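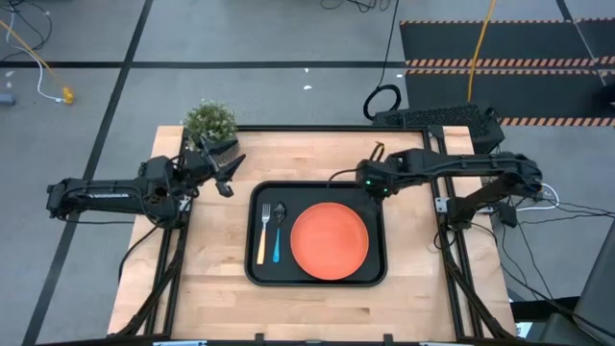
Chapter 9
Setting a Place

Long before anyone lifts a fork, a meal has already started. It starts when somebody clears a bit of table, finds a plate, and decides where things ought to go. Most of us learned this as children, from whoever happened to be cooking, and we learned it so early that we hardly think of it as learning at all (my own teacher was my aunt, who could lay 26 places before the soup boiled and still have time to complain about the napkins).

In this chapter we'll begin with a single place on a tray, and we'll stay with it for quite a while. A tray is a kind little thing to practice on. Its raised rim tells you where your space ends, and you soon find out how much room a dinner plate really takes up once the fork, the spoon and the glass want their share.

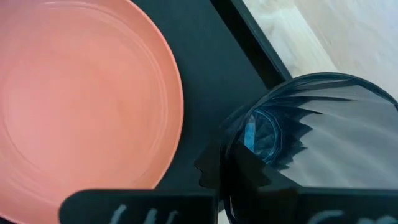 Glasses are the part beginners worry over most, and I do understand why! Put the plate down first, then the flatware, and leave the glass until last, standing upright above the plate and a little to the right. Mereana Pirihi, who taught table service for 30 years, used to have her students carry the finished tray across the room and back before she would even look at it.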